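Sorting the small stuff: a supply shelf gallery from Rorstead

I have never trusted a storage system that comes with a brochure. When the Rorstead parish hall decided its first aid and supply shelf needed "a flow," I was the one in the back asking what was wrong with a cardboard box. The flow came anyway, with a 9 page guide from an outfit called Vosora, and I agreed to put together this gallery page on one condition: I get to write the captions.

The theory goes like this. Small packets and disposable goods get laid on a flat surface, looked at, and dropped into open bins by type. No lids, no drawers, no color coding. The guide claims 4 bins will cover most rooms. We are getting by with fewer, and I suspect we could get by with fewer still.

My main complaint is the packets. Masks are easy, because anybody can tell a mask from across a room. Small white packets all look alike, and the printing on them is tiny. If you can't read it at arm's length, you aren't sorting, you're guessing.

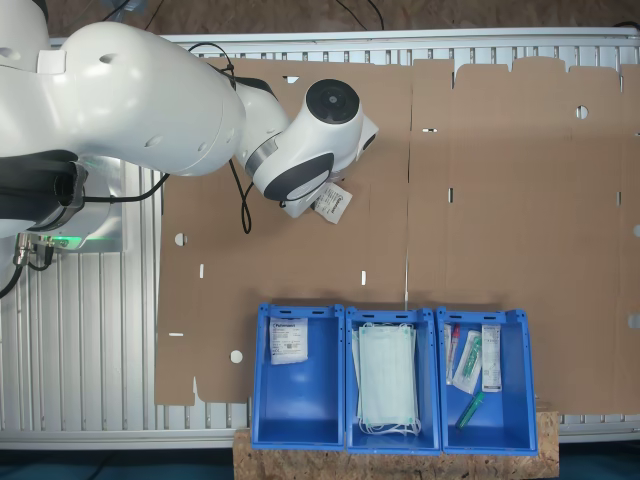 Masks in the middle bin, a sealed medical package in the one to its left. The flattened cardboard makes a decent sorting surface, I'll give it that, and it cost us nothing. The holes and slits are another matter. I'd turn up a sheet without them if I could.

Helju Rätsep thinks I have the whole thing backward. Open bins are the only kind people put things back into, she wrote after reading my draft, and a box with a lid on it is where gauze goes to expire. She would also like me to stop calling the guide a brochure.

Fine, it's a guide. I still have doubts about gauze, or anything else sterile, living in an open bin for months. Sealed packaging helps, but seals get bent and corners get crushed when people dig around. Dust is a problem too, and the guide gives dust one sentence.

Then there is the question of numbers. The old box held 300 items when we emptied it in October, and the list said 651. I don't believe the other half walked off. I think the list was wrong from the start - somebody copied a delivery note and never looked inside. New bins won't fix that. A pencil might.

What I'd keep: the flat surface, the masks in their own bin, the habit of checking a packet before it goes anywhere. What I'd drop: the guide's labeling chapter, which wants three labels per bin, and the suggestion that we rearrange everything each season.

We'll leave the bins as they are through the winter. Helju has the list and has promised to start it over on a clean sheet.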